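Reading time: 5 minutes

Nov 23, 2023

My wrists are tired in a way I had forgotten wrists could be tired, and I have promised myself I'll write this before I lie down, because if I lie down first that will be the end of it and I'll have another gap in the notebook like the one in July.

So, the cloth. We are collecting examples for Brener, which is the name Guilan gave the folding model back when it was a folder on her laptop with nothing in it, and the cloth is what Brener is worst at. It does boxes very nicely. It does cups so well that we've stopped showing them to visitors. But give it something that changes shape as soon as you touch it and it goes to pieces, poor thing, and the only cure any of us knows is more examples, done by hand, by a person who has patience and a decent podcast. Today the person was mostly me, with Ryszard taking over when I needed tea.

The target for the session was 80 good ones. A good one, for anybody who reads this after I've moved on to other work (hello, if so, and I hope the coffee machine has been fixed), starts with the grippers open, has one clean pinch, a lift, a bit of a hang so that the folds settle, and then the lay-down and the fold. No hurrying through the hang. I am a terrible hurrier and Guilan has told me so more than once, very kindly, by playing my own takes back to me at half speed while she ate an apple.

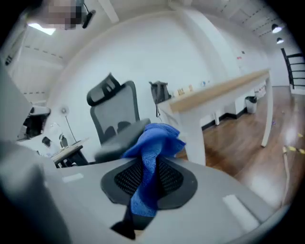
I had been pinching too close to the corner all morning. When you pinch at the corner you get a lovely long drape, and it looks tidy, and the recording looks tidy too, and then Brener learns that the world is made of corners and reaches for them even when they're tucked underneath where it can't possibly get at them. Ileana noticed it first. She'd come in to ask whether anyone had her charger and stayed for a good while, leaning on the wall, and then she said, "You never pick it up from the middle. I always pick mine up from the middle." And she's right, who on earth finds the corner of a dishcloth before picking it up? I grab the thing and sort it out in the air. So I threw away the plan and spent the rest of the session picking it up from wherever my hand happened to land, and it was much messier and I think much better.

It does feel silly to be so fond of a square of blue cloth. I've looked at it more closely this week than I've looked at some of my relatives. I know how it behaves when it's pinched thin, how the loose end swings a little after the hand has stopped, and how it wants to roll over on itself if you come in too flat. I found I was saying "there you go" to it under my breath, and I'm only hoping the sound isn't kept.

Some things to remember for next time, in no order at all. Close the fingers slowly, slower than feels natural. Keep the elbows in, or the takes all get that wide swoop that Guilan calls my conducting. Keep the markers turned so they can be seen, which sounds like the easiest thing in the world and is the one I forget by the second hour, when my right hand starts to creep around. And crumple the cloth properly between takes! If I only drop it, it lands much the same way every time, and then what we have is the same example over and over with different numbers on it.
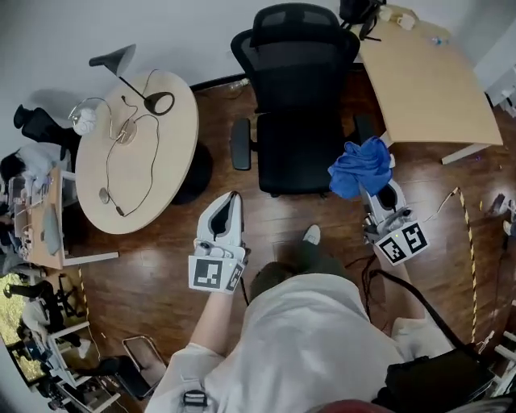
Ryszard's hands are so different from mine. He's a left-side person, he leads with the left for everything and brings the right one in late, like someone joining a song at the chorus. I lead with the right and then fuss. We talked about whether that's a problem and decided it is the opposite – if Brener only ever sees me, it will fold like me, and I wouldn't wish that on anybody's linen closet. Vasilică is going to do a turn next, and he has enormous hands and says he has never folded a thing in his life, so that ought to shake it up.

The count when we stopped was 151, which is well past the target, though Guilan went through them before supper and tossed out 20 for one thing or another. Mostly mine. A few where I let go too early, one where I'd sneezed and the whole lift gave a jump, and a handful where the fold was fine but I had started moving before the recording did. I argued for the sneeze. I said a robot might get bumped someday and ought to know how to carry on. She thought about it seriously, bless her, and then threw it out anyway.

With today's keepers added, the cloth set stands at 1,752. I remember when we were excited to have enough to fill one page of the spreadsheet. Guilan will start the training run tonight and let it go until morning, and then we'll see whether the pinches from the middle did any good. I'm trying not to hope too hard. The last time I hoped, Brener picked up the cloth beautifully and then simply held it, and went on holding it, until Ryszard switched it off.

I walked home the long way and stopped for soup. When I got in there was a basket of clean towels on the bed waiting for me, and I moved it to the chair, and that's where it's going to stay.

Recent entries
The cup that wouldn't stand up
What Ileana said about the drawers
Pinico, first try
Bulo and the long afternoon
Sore thumbs, good soup

Contact Aurelia Sima | © Aurelia Sima | Back to top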